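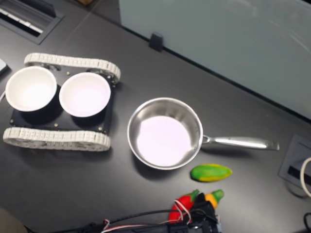 The open day at Tusteo ran on 1 August 2026 in the ground-floor workshop, and I went along in the afternoon with a notebook and a visitor badge. Tusteo is a small outfit that builds and tests machines for kitchens and canteens. They share the building with Drudlow, who make conveyor parts, and the two firms open their doors to the public once a year. The table I spent the most time at was the sorting table, where the job is to pick up vegetables and put them in the right dish. The vegetables are toys, red, green and yellow, and the dishes are a steel saucepan on the tabletop and two white bowls that ride on a tracked base. All three were empty when I got to the front, with a green toy vegetable lying beside the pan and two more down by the gripper.

Roksolana Zakharchenko ran the table and took questions while she worked. She has been with the company since January. Before that she was at Demchenko, repairing packing machines, and she said the work is closer than you would think.

A few notes from what she told us, for anyone who couldn't get there.

The tracked base and the gripper are separate projects. The base is meant to carry dishes from one end of a counter to the other. The gripper is meant to fill them. On the open day they were being shown together for the first time in front of visitors.

Toys are used at this stage so that every run starts with the same shapes. Real peppers go soft and no two are alike. They do plan to move to real vegetables, but there is no date for it yet.

The team had logged 568 runs on this task before the open day and wanted to reach 600 by closing time. A run counts whether it goes well or not. Someone asked if failed runs get thrown out, and the answer was no, they are kept and marked.

The saucepan is the harder target. The sides are polished and throw back the light from the lamps, and the software has trouble telling where the rim is. A boy near me asked why they didn't buy a dull one. Zakharchenko said canteens have shiny ones.

The software is called Clomuvach. It was written in the building, and the version on show was version 2. The first version only knew about bowls.

Visitors were let in by groups and each group got a short talk at the door. The sheet at the desk said 200 places, and they had all been taken by lunch. Drudlow had their own tables across the hall with belts and rollers, but I ran out of time and only looked in from the doorway. Coffee was free. Parking was behind the building, and the sign for it was hard to find if you came in from the main road.

Search this site
Enter keyword
Go

Comments

marlow_t
I was in the group after lunch. Did they get to 600? We had to leave before the end.

Pat H.
Good write-up. The belts across the hall were worth a look too, they had one you could load yourself. My daughter stayed there most of our visit.

gearbox77
Would like to know what they use for the tracks on the base. I build small tracked things at home and the links always come apart on me in turns.

marlow_t
gearbox77, I asked about that at the table. They said to send an email to the front desk and somebody would pass it on.

Inez
Is there an age limit for next year? My son is six.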